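Chapter 7

Reading for the Road: Setting and the Trouble with Hidden Meanings

Students are often taught that every place in a novel stands for something. The river is time, the house is the mind, the locked garden is childhood. A student who has learned this trick can apply it to any book at all, including books the student hasn't finished, and that ought to make us suspicious of it.

This chapter is about setting. It asks how a writer uses a place, and how much a reader may fairly claim about what the place means. You will find fewer symbols here than in most textbooks. Those we do admit will have to earn their keep.
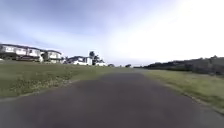

Wescombe, 16/03/2022

The exercises in this chapter began as a reading course. Two groups were given the same short story, "The Valwood Road," in which a woman walks home from a funeral and stops once to tie her shoe. The story runs to 3,490 words. One group was told to look for symbols. The other was told only to write down what happened and where.

The first group found plenty. The road was death, or the passage to death, or a life already lived. The shoe was duty. One paper spent 200 words on the lace. What very few of these papers mentioned was that the woman takes the long way home, past a house she used to rent, and that she does it on purpose. The second group nearly all caught it. It is the most important fact in the story, and it is stated plainly on the second page.

We don't want to make too much of one class. Still, the result matches what teachers see in essays every term. A reader hunting for a second meaning can walk straight past the first.

Three questions before you say "symbol"

Does the text return to the thing? A road mentioned once may be there so that people can get from one house to another.

Does anyone in the story treat it as special? If a character avoids a place, stares at it or lies about it, you have something to work with.

Would your reading survive a change of book? If "the road stands for life's journey" fits any story with a road in it, you have said nothing yet about this one. 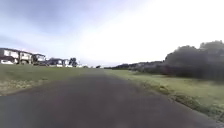 Fig. 7.1 A straight path with grass on both sides.

Some critics will object that meaning doesn't depend on what the author repeats or what the characters notice. Old associations come along with certain words whether the writer wants them or not. There is some truth in this, and section 7.3 gives it a fair hearing. But an association is a starting point – it is cheap, and everybody has the same ones.

In section 7.1 we go through the opening pages of "The Valwood Road" line by line. Have a pencil ready, and mark every word that tells you where the woman is. Leave the margins alone until you have read to the end.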